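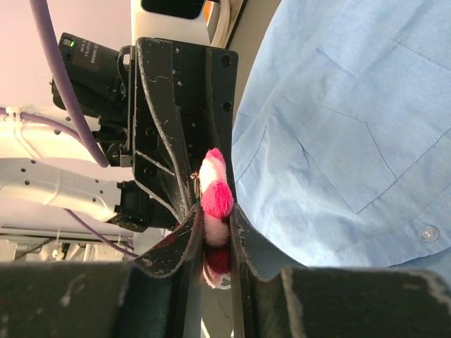
Dana Whitcombe
Contributing reviewer, laundry and fabric care

Stestis Handheld Garment Steamer: Review

The Stestis is a corded handheld steamer with a 1,000-watt heater and a removable water tank. It has two output settings, a trigger with a lock, and a plastic faceplate with a metal insert. It replaced a Grulluneck travel model on my shelf in November and has been used most mornings after that.

Heat-up from cold took 33 seconds on the bench timer, measured from switch-on to a steady ready light. Steam arrives a moment after the trigger is pulled. The first burst carries some water with it, so point the head at the sink before turning to a garment. The Grulluneck did the same thing and kept doing it through the whole tank. The Stestis clears after one burst unless it is tilted past horizontal.

The tank holds 400 milliliters. On the high setting that covered two shirts and a pair of trousers, with a little left that the pump could not pick up. The fill port is wide enough for a kitchen faucet. The rubber plug is stiff, and if it is not seated all the way around it will drip down the handle.

Weight with a full tank is noticeable after one long garment. The balance is toward the front, which suits downward strokes and makes collars tiring. The cord exits at the base of the handle on a swivel, and it stayed out of the way.

Results by fabric

Plain cotton: good on light creasing, fair on folds set by a suitcase. Hard creases needed tension from the free hand and a second pass.

Linen: fair. The surface relaxes but does not come out flat. An iron is still the better tool.

Knits: very good. No stretching at the hem as long as the head was kept off the fabric.

Front plackets: this is where the small faceplate helps. It fits between buttons, and the rounded corner does not catch on them. Steam from the inside of the placket first, then the outside, pulling down lightly on the hem. 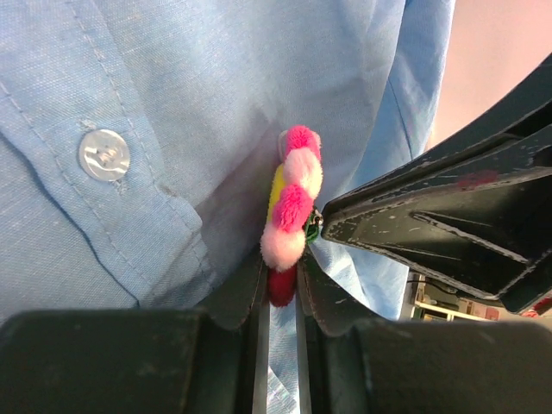 Light blue button-up with a pearly four-hole button on the placket.

Accessories are a brush head and a crease clip. The brush is useful on coats. The clip fits loosely and came off twice. Shahbazi sells a similar clip with a spring, but it does not fit this head.

Maintenance is a vinegar rinse when output drops. The manual calls for distilled water in hard-water areas. The Idesix steamer has a replaceable filter for this and the Stestis has none.

Rating: 4 out of 5. One point off for the plug and the clip. Buyers who mostly wear linen should look at irons.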